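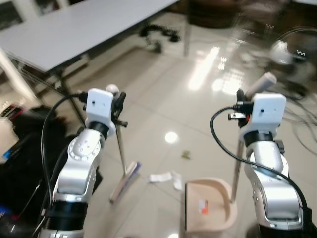 Long-handled dustpan in beige, with its flat-headed partner. Paper scraps not included.

The Dondwood Upright Set is for people who have bent down enough already. The pan has a long straight stick with a gray grip on top, so it meets the mess at floor level while you stay up where the conversation is. The flat head goes under most sofas – and comes back with whatever has been living there.

Crumpled paper, receipts and the odd green crumb of mystery are its natural diet.
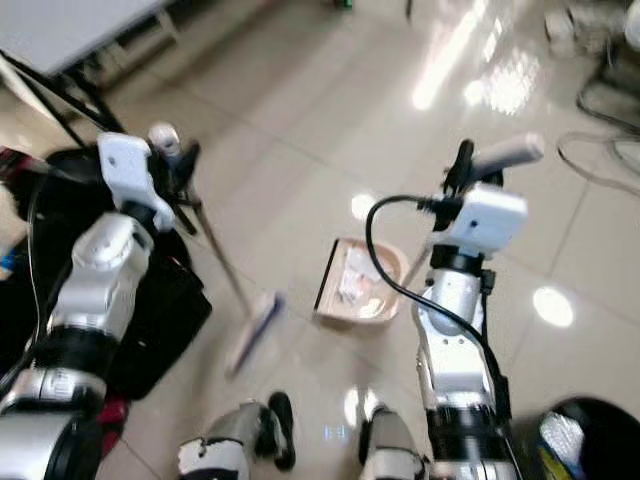

Empty it before it gets ambitious. Wendell Nakamura, who tests our floor tools in Imurville, prefers two short trips to one heroic one – he has tried the heroic one.

Pan and head also sold separately. Rinse in plain water and hang up to dry.

Item no. 665
Shipping weight: 900 g
Color: beige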